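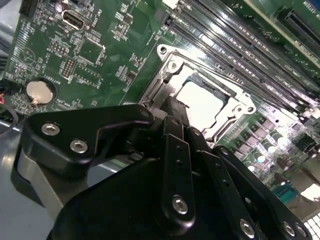
A processor seated in its socket on a green board.

Home Posts Replies Media Notices Search

Slanina Municipal Library - Public Notices
Sunday, January 7, 2018

The Slanina Municipal Library will replace its catalog and lending system this winter. The posts in this thread set out what borrowers should expect. Please read to the end before calling the desk.

The present system, Mosel, has been in service at all branches for many years. Its supplier ended support in August. The library board has approved a move to Zolmont, which is already used by the county archive.

All 3181 active borrower accounts will be carried over. Card numbers stay the same. PINs do not carry over, and each borrower will be asked to choose a new one at first sign-in.

Loans, due dates and unpaid fines will be moved as they stand on the day of the change. Reading history will be moved only for borrowers who have asked us to keep it. The form is at every desk. 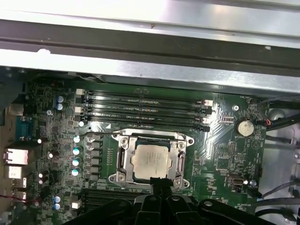
Slanina Municipal Library

Holds need more care. Mosel allowed 40 holds per card. Zolmont allows the same number, but counts a multi-volume set as one hold for each volume. Borrowers waiting for long sets should review their lists now.

The lending limit for schools remains 100 items per class card. Teachers with more than one class card will see them listed separately and should check each one.

Interlibrary requests will pause during the change. Requests already sent to other libraries will be honored. New requests may be left on paper at the desk and will be entered in the order received.

The Prondness branch will keep its usual hours but will lend by paper slip until the new system is running there. Please bring your card - staff will not be able to look up a number by name.

Book drops stay open at all branches. Items left in the drops during the pause will be credited to the date they were left, and no late fines will be charged for those days.

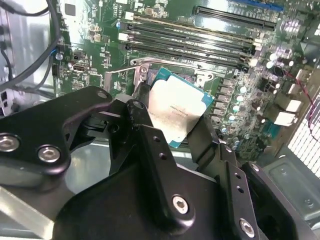

A processor held over the board, metal lid facing up.

A correction to an earlier notice. The printed leaflet states that 500 large-print titles will be withdrawn. They will be moved from the main branch to Prondness and may be requested from any branch as before. A new leaflet is being printed.

Email reminders will come from a new address. Borrowers who filter their mail may need to adjust their settings. Telephone reminders are not affected.

Questions about an account should be brought to a desk in person or sent by letter. We are not able to discuss loans or fines in replies to these posts.

Filed under: Library Services | Notices to Borrowers

Contact the Library | Copyright Slanina Municipal Library | Back to top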